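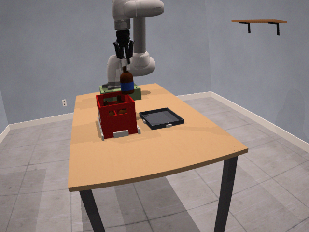
4. Bottles and Crates: How Close Are We?

Returning empties is one of those chores that people do without looking. You hold a bottle by the neck, you feel for an opening in the crate, and you let go. The same motion turns up in bars, canteens, small breweries and behind every supermarket deposit machine, so a robot that did it well would be useful in a kitchen and on a shop floor alike. We picked it as the central task of the Kitach suite for that reason, and we will admit that it has become our favorite.

4.1 Task setup

All episodes in this section were run in simulation. The workspace is a single table with one arm mounted at the far end, a bottle crate with internal dividers in front of the arm's base, and a shallow square tray beside the crate (Figure 1). The arm carries a two-fingered gripper and handles one bottle at a time, by the neck. Other bottles stand in the crate, so the policy has to work next to neighbors that can be bumped, tipped or wedged.

We defined six variants. Three move a bottle from the tray to a compartment, with the target chosen at the corner, along a wall or in the middle of the crate. The other three run in the opposite direction and ask for the bottle to be left standing in the tray. Each variant was run for 100 episodes, giving 600 in total. Crate position and bottle friction were changed from one episode to the next, and the lateral clearance between bottle and divider was set to 4 mm on each side. An episode counts as a success if the bottle is upright in the right place, the gripper has let go, and no other bottle has left its compartment.

4.2 What works

Lifting bottles out is very nearly a solved problem in our setting, and we were delighted to see it. The compartment walls hold the bottle upright while the fingers close, which forgives a good deal of error in the approach. Across the three removal variants the policy dropped a bottle only when the grasp was too high and the fingers slid off the lip. Even then it often went back and tried again, a behavior that we never rewarded directly. Eletti reported similar recoveries in an earlier study with cups, and we are happy to confirm that they carry over to a taller and less stable object.

Placement in the tray also went well. The low rim was caught now and then on the way in, and most of those contacts ended with the bottle rocking and settling on its base.

4.3 What does not work yet

Insertion is harder. In the corner variant the policy failed in 15 of the 100 episodes, and the middle variant was worse. Nearly all failures look alike. The bottle comes down slightly tilted, its base lands on top of a divider, and the arm keeps pushing. A person would stop, wiggle the bottle and feel it drop. Our policy has no sense of touch beyond the joint torques, and at the moment of contact the camera view of the opening is blocked by the bottle itself.

Durkavitz argued that this kind of problem can be handled by planning alone if the crate is located precisely enough. Our results support that only in part. When we gave the policy the exact crate pose, the failures along the wall mostly went away, but those in the middle stayed. There the neighboring bottles matter more than the crate does, and they lean a little differently every time.

Adding a simple search motion helped more than anything else we tried. On contact, the arm backs off, moves the bottle in a small spiral and lowers it again with less force. It takes longer, and it looks a bit fussy, but it rescued many episodes we had written off. We find this very encouraging, as it needs no new hardware and no extra training data.

4.4 Limits of the comparison

A simulated bottle does not sweat, and its label never peels. Real crates warp and crack, and the dividers are seldom all straight. The contact model also treats glass and plastic as rigid, which probably makes insertion harder than it should be and removal easier. We began matching trials on a physical arm at the Schnyder workshop in June, using the same crate layout and the same success rule. Those trials are still running and are left out of the totals reported in this paper. Liliana Bassi built the compartment inserts for the physical crate and proposed the spiral search after watching early failures replayed at half speed.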